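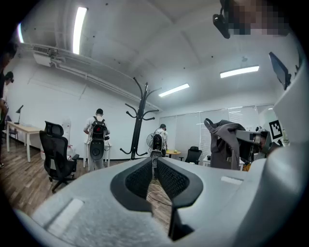 Figure 4. The V-shaped fingers with their dark, mesh-textured padding, seen from close up over a wooden floor.

4.2 Small runs and the hand-cast figure

We turn now to the part of the study we most enjoyed writing, the economics and craft of the very small run. Resin toys made by one person at a kitchen bench are often treated as a footnote to the vinyl boom, yet our interviews suggest that much of the fresh thinking in the field starts with them. A maker who casts 40 figures can try a strange silhouette or a risky colour, see how collectors respond, and change the mould before the next batch. A factory order of 500 leaves far less room for second thoughts.

The Skakgate series is a lovely case. The first sculpt, a squat horned creature with a removable jaw, was cast in 13 copies, every one tinted by hand. Small differences in the pigment meant that each piece leaned a little towards green or violet, and buyers on the Rilleo forum began to trade them by shade. The maker had thought of this as a fault in the mixing. By the third release it had become the main attraction – collectors were asking for the uneven batches by name!

Drorkel, by contrast, began as a drawing and stayed one for a long while. Its long, thin arms snapped in silicone moulds of the usual two-part kind, and the answer was a three-part mould with a wire core laid in before the pour. Benavides (interview, 23 Jul 2019) describes this as the point where the character found its pose, as the wire let the arms hang forward and gave the figure its tired, friendly stoop. We find this a very happy example of a making problem feeding straight back into design.

Pricing was less settled. Of the makers we spoke to, most set a price by looking at what similar figures had sold for and paid little attention to their own hours. The Bedoya workshop was the exception. Yurani Benavides keeps a bench diary for each sculpt, with sanding, priming and painting logged apart, and these pages show that paint took up more than half the time on every figure. Her December edition drew roughly 200 requests for far fewer pieces, and she chose a draw over a price rise.

Custom work by other painters, sold as blank casts, followed a different pattern again, and we take it up in Section 4.3.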